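Topic: Switching a village hall quiz league over to laptops?
Flilstead Community Board > Clubs and Evenings

marrowfat
Right, I want opinions before the February meeting. Our quiz league has been on paper since forever, and there's a push to go over to everyone answering on a screen. The package being talked about is called Skollia. You set your rounds up beforehand, the teams join with a code and it does the marking for you. I've been setting questions for the Flilstead teams for a good long while and I'm in two minds. I like the marking bit (my handwriting-reading days are numbered) but I'm worried it'll kill the chat at the tables. Has anyone here played in a league that made the change?

pontoon_pete
We went over at Stisberg and I'd never go back. The gap between rounds used to be long enough to get served twice. Now you get the scores straight away and we're home by half ten.

Only moan is the font. Whoever designed it has never sat at the back of a hall without their glasses.

gingernutter
"Long enough to get served twice" is the whole point of the gap, Pete!! The bar pays for the heating. Our place tried a screen quiz as a one-off and the takings were down £80 on the night. Eighty quid. They went straight back to paper and a bloke shouting.

I also just don't like it. A quiz is somebody reading questions out badly and an argument over whether Rimkutė counts if you've missed the accent off. (It does. I will die on this hill.)

marrowfat
I gave you that point, you know I gave you that point.

The heating thing is fair though, hadn't thought of it. Could you not just put a longer break in? It's only software, it'll wait.

pontoon_pete
You can, yes. There's a pause button. We do a proper interval after the picture round now and the bar's happy enough.

tallboy_and_tea
Question setter here as well, different league. My worry is less about the night and more about the hours at home. I've got 3000 questions in shoeboxes, on index cards, sorted by subject, and I'm not typing that lot in. I did a trial batch of 80 over Christmas and my shoulders were up by my ears by the end of it. With cards I can spread them over the carpet, see I've got too much geography and swap a couple out. On a screen I can see a handful at once and I lose the shape of the round completely. 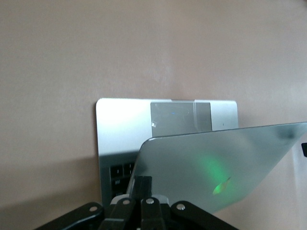

My own rule for a round is two easy ones to start, so every table has something written down, then a stinker in the middle and something they can argue about at the end. You can't get a feel for that in a list of boxes. What I've ended up doing is writing on cards like always and only copying across what I need for the night, on a silver laptop like that one, with dark keys and faint white lettering. Takes me an evening with the radio on. If marrowfat's lot want to go over, I'd say do it that way and leave the archive alone.

gingernutter
Shoeboxes! Finally someone with sense.

quaver_crumb
Bit of a different view. My mum plays in our team and her hearing's not what it was. On paper nights she spent half of it asking us what the question was, and then everyone nearby heard us repeating it, which caused some looks. With the question up in front of her she's now the best player we've got. She got a whole round on rivers on her own. So before people say it spoils the atmosphere, have a think about who was missing out on the atmosphere before.

gingernutter
OK that's a good point and I feel a bit of a heel now. You could print the questions out for people who want them though? We do a large print sheet for the picture round.

quaver_crumb
You could, but then the setter has to type them up anyway, and you're back where you started.

tallboy_and_tea
She's got us there.

lido_lurker
What about phones under the table? Nobody's mentioned cheating. At least with paper you could tell everyone to put them away. If the whole team's huddled round a screen I don't see how you police it.

pontoon_pete
It's timed, you don't get long enough to look much up. And people cheated on paper. The gents was very popular during the history round.

marrowfat
It was. I kept a tally one year.

Thanks all, this is useful. I think I'll suggest we try it for the second half of the season with a proper interval, paper for any team that would rather, and nobody has to type up their old questions. Anyone know if you can change the font?

pontoon_pete
You can make it bigger. You can't make it nicer.

Contact the board | Copyright Flilstead Community Board | Back to top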